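Notebook, cutlery cell, Estcombe canteen site
2018-08-04, entry by N. Kırmızıgül

Second week with the arm taking over part of the sorting from the wash-up staff. Forks only so far. Spoons wait until the fork routine is settled.
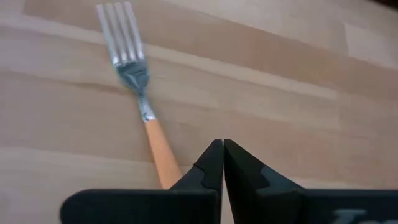

Changed the approach height this morning. The old value was set for the flat steel pattern and the orange-handled forks have a round grip, so the fingers were closing too high. Lowered by 2 mm. Ran 60 picks, 54 good. Of the misses, four rolled away as the fingers closed and two were gripped at the collar and came up tilted. Collar grips count as misses from now on, even if the fork reaches the tray. Mohcine had been logging them as good, so his March figures will read high against mine.

Staffing. The plan from Galbraith assumed one person fewer on the sorting bench. In practice the bench person now feeds the arm, clears misses and checks tines for residue, which the arm does not do. Less standing in one spot, more interruptions. Two of the late shift said they prefer it. One said she used to be able to talk while sorting and now has to listen for the fault tone. Passed that on. A lamp would do the same job as the tone and could be seen from the rack.

Rota still shows the old job title. Pay grade for clearing faults has not been agreed and I have asked for it in writing before anyone else is trained.

Fault log stands at 127 entries, most of them the same grip timeout repeated. Need to merge repeats before it goes to Imudix.

To do:
Repeat the 60 with the closing speed halved.
Try starting the grip further down the handle, away from the collar.
M. Badawi to redo the March sheet with the new rule.
Ask for the lamp.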